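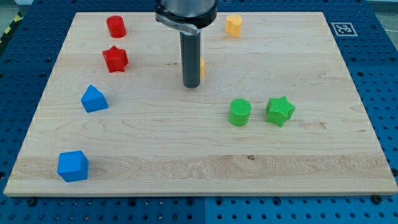
Cyrill Hollenstein has called the Anent rules "a way to make two tables in two towns give the same answer", and has complained that most users read only the part on safety. The Anent rules are a voluntary code of good practice for tabletop pushing tests, in which a robot arm moves small objects over a flat board with a single rod. They cover the preparation of the table, the objects, the behavior of the arm near the board, and the way in which results are written down. The rules are not a law and do not take the place of the safety standards that apply to the robot itself.

Background

The first text was written at the Pornier workshop, where several groups compared their pushing tests and found that their results could not be put side by side. One group counted a push as good when the block arrived in the target area. Another counted it only when the block also stayed upright. Speeds, board surfaces and starting positions were often missing from the reports. A working draft was passed around in January, and the present text, edition 2, is dated November 18, 2024.

Edition 2 has 151 numbered clauses. The greater part of them deal with reporting, and the clauses on the arm itself fill only a few pages.

Table and board

The board should be flat, fixed against sliding, and placed on a base that does not move when the arm stops suddenly. Wood is allowed. The direction of the grain must be noted, as a block may slide more easily along it than across it. Knots and joints between planks are also allowed, but a board with a raised joint should be sanded or replaced before testing.

A perforated table is recommended for the base because parts can be bolted to it and put back in the same holes later. At least one printed square marker should lie outside the board and within view of the camera. It must not be covered by cables during the test. The marker is checked again after any work on the table, also when the work seems to have nothing to do with the camera.

Objects

A set should contain shapes that behave in different ways when pushed. Cylinders, cubes, triangular prisms and star-shaped blocks are the usual choice, in plain colors such as red, yellow, green and blue. The same shape may appear in more than one color. This makes it possible to find out if an instruction that names a color is followed correctly.

Printed plastic blocks are accepted. Their layer lines change the friction, so the report has to say which face was on the board. A block with a damaged edge is taken out of the set and is not turned around to hide the damage.

Arm and tool

The rod should have a rounded tip and be clamped so that it cannot turn in its holder. During a push the tip stays just above the wood and does not press on it. A first run with any new program is made at reduced speed, with one person at the stop button and no hands over the board. The edge of the working area is marked on the floor or on the table, and yellow-and-black tape is the common choice for it.

If a block falls from the board, the arm is stopped before the block is picked up. Putting a block back while the arm is moving is treated as a breach of the rules, even where the robot is approved for work close to people.

Reporting

Every trial that was started must be reported, including those that were stopped by hand. A full series has 80 trials. Of these, 70 count toward the score and the rest are used for warming up and for setting the camera. The choice of warm-up trials is made before the series begins.

Reception

The Nikzad group took over the reporting clauses without change and left the rest aside. Flellero, a maker of small test tables, prints the clause numbers for the board in its manuals. Criticism has come mainly from teams that work with grippers of two or more fingers, who find the text too narrow. An annex for such tools has been proposed, but it is not part of edition 2.

See also

Planar pushing
Hand-eye calibration
Risk assessment for robot cells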